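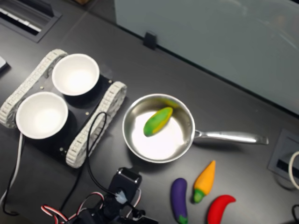 Figure 1. Tracked chassis with two white bowls, on a gray tabletop.

3.2 Nominations and voting

We looked at two annual reader awards for self-published fiction, the Jetlow and the Ceretti. Both take open nominations in August and let anyone with an email address vote. Auer and Reisinger sorted 500 nominated titles by how the author had asked for votes – by newsletter, blog post or personal message – and left out 39 whose authors had made no public request we could trace. Newsletter requests were the most common in both awards. Authors with almost 1,000 subscribers or more rarely used anything else. Personal messages were found mainly among first-time nominees, and the Ceretti rules discourage them. Vote totals are published only for the Jetlow, so the comparison in Section 4 uses that award alone.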